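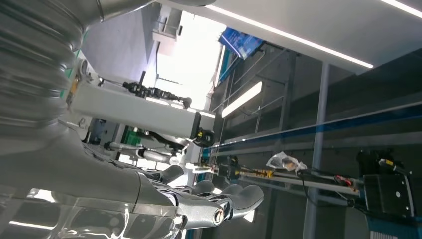

Harahap wrote in to ask whether the grasp planner could run without the force log, and the answer since the March release is yes: set force_log to off and the planner falls back on joint positions alone.

Skovar hand planner: README
March
By Melati Sutanto

Skovar plans finger closures for a multi-fingered hand on an arm. It takes wrist camera views and joint angles and gives back a list of finger targets. It does not move the arm. Arm motion is left to Allex, our path tool, which must be started first.

The set holds 421 runs and about 4,000 wrist views. Runs 1 to 14 use the old joint order and need the convert script. Clear plastic is still the weak spot, as the depth step tends to see through it.

To run: start Allex, load kolldale.cfg, then call plan with a run number. If the finger targets come back empty, check the clock offset between camera and hand. Anything over 2 frames is dropped.

2 comments

Kolldale
Convert script fails on run 9 for me, missing thumb column.

Melati Sutanto
Fixed, please pull again.

Harahap
force_log off works here, a bit slower on the first plan.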